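Harasym Desk Items - README

What this is

A collection of photographs of small packaged things standing on desks, with a short text record for each photograph. The subject is the ordinary stuff that ends up along the back of a work surface: cartons, tubs, soft packets, blocks of cardboard, and whatever office equipment they have to share the space with. It was put together by Theophilus Amissah and Orest Tymoshchuk as a companion to the older Vellitz shelf collection, which covers cupboards and pantry shelves only.

Contents

The current release has 956 photographs. Of these, 309 have full item records and the rest have a surface note only (colour of the desk, lighting, whether a screen is present). A further 400 are waiting to be sorted and are not in the download.

Files are in two folders, "full" and "surface". Records are plain text, one per photograph, with the same name as the photograph they belong to. Colour names follow the list in colours.txt. Please use the Canadian spellings in that list (grey, colour) if you send corrections, as the lookup script doesn't know any others.

How items are recorded

Each item gets a type, a main colour, a second colour if there is one, and a position relative to its neighbours. Boxes that lean on each other are recorded as a group and then one by one. Lettering is copied only where it can be read with confidence. If a word is partly legible, put your best reading in the text field and set the "unsure" flag.
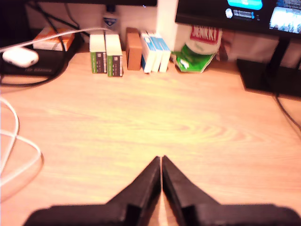

Page last changed: October, by O. Tymoshchuk

The desk with the row along the back is a useful one to practise on. The record starts with the two upright boxes with white tops and green and dark fronts, then the plain brown block, then the three white boxes with blue sides, which go in as one leaning group. The crumpled green package is typed as "soft packet". The round white container has its label down as white on red, text "SENKKI", unsure flag set. The monitor and its stand are entered as equipment and get no item number.

The small white print on the green-fronted boxes is left blank in the text field. Please don't fill it in from guesswork.

Known problems

Glare on pale wood throws off the automatic colour check, which tends to call a warm orange-beige desk "white". We have fixed the ones we noticed. Some are sure to be left.

"Box" and "block" were used interchangeably in the first 100 records. Orest has gone back over them, but the Dretley subset still has the old wording. If a thing has no visible opening or print and we can't tell what it is, it should be "block".

Lit screens often have small text on them. We do not record it.

Suggested uses

Sorting and labelling exercises, colour naming, practice in describing where things stand in relation to each other. It is not much good for product recognition - too many of the labels are turned, creased or too small to read.

Corrections

Send them to Theophilus through the Korken page, with the file name in the subject line. One photograph per message, please.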